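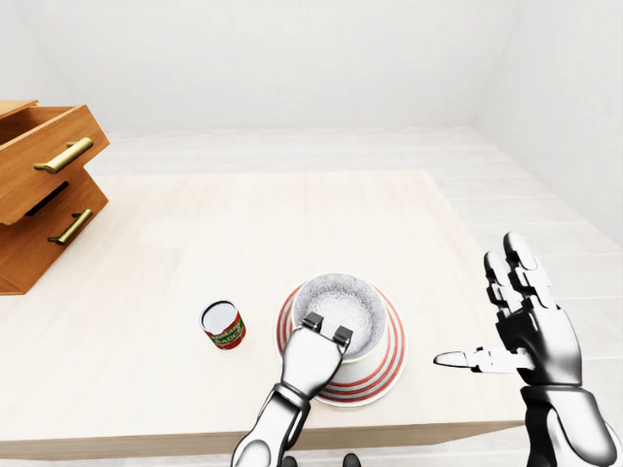 I spent Friday driving the Gikamlow simulator by remote control, and my wrists are sore! Bożena Dudek set me 30 runs of one job: bowl onto plate, left hand only.
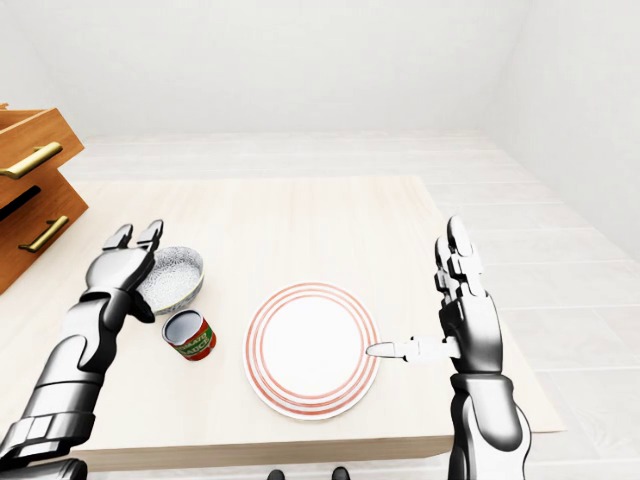

My right hand kept drifting, so I parked it beside the plate – thumb out, fingers up – and tried to forget I had one. The tomato sauce can stays put in this task. 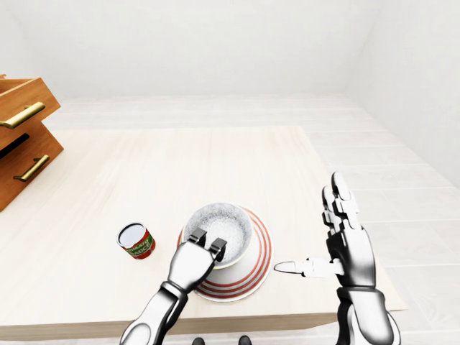 Last changed: 25 September 2026

Oliwia Urbańczyk takes over the controls next. Want a turn? Just reply to this newsletter.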